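# Informe de proyecto: adaptación radiofónica de *Los inviernos de Stuvthorpe*

Asignatura de Narrativa y Guion, segundo curso. Entregado el sábado, 9 de febrero de 2019.

## 1. Punto de partida

El encargo consistía en adaptar un relato largo a un formato sonoro de dos episodios. Elegimos una historia ambientada en Stuvthorpe, un puerto pequeño donde una madre y su hija regentan la misma pensión sin hablarse desde hace 14 años. La hija, Skov, recibe en diciembre una carta de Jurnport en la que le ofrecen comprar la casa. El relato cuenta lo que ocurre hasta que contesta.

El texto original tiene poca acción. Casi todo pasa en la cabeza de Skov, y ese fue el primer problema: en la radio no se puede escuchar a alguien pensar durante 40 minutos sin cansarse.

## 2. Método de trabajo

Leímos el relato completo y separamos los pasajes en dos grupos, los que podían convertirse en diálogo y los que necesitaban narrador. Después escribimos una escaleta y una primera versión del guion, que quedó en 3829 palabras. Era demasiado larga para la duración prevista.

Recortamos sobre todo las descripciones de la pensión y la historia del tío de Flodcombe. Este personaje nos gustaba, pero solo servía para explicar de dónde venía el dinero, y eso ya se entiende en la escena de la carta.

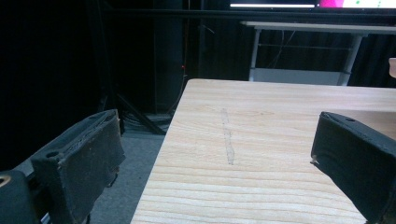 *Figura 1. Pinza de dedos oscuros y tablero de madera clara.*

La lectura en voz alta cambió bastante el segundo episodio. Varias frases que en papel parecían naturales resultaban imposibles de decir, en especial las de la madre, con muchas subordinadas. Las partimos y quitamos casi todos los adjetivos.

## 3. Resultado

La versión final conserva el orden del relato salvo en un punto: la discusión de la cocina pasa al final del primer episodio. El narrador interviene poco y nunca explica lo que siente Skov.

## 4. Dificultades

- El silencio entre las dos mujeres es el centro de la historia y costó mucho trasladarlo. Usamos pausas largas y ruidos de la casa.
- El final abierto dividió al grupo. Se mantuvo como en el original.
- Faltó tiempo para revisar la música, que en la segunda escena tapa parte del diálogo.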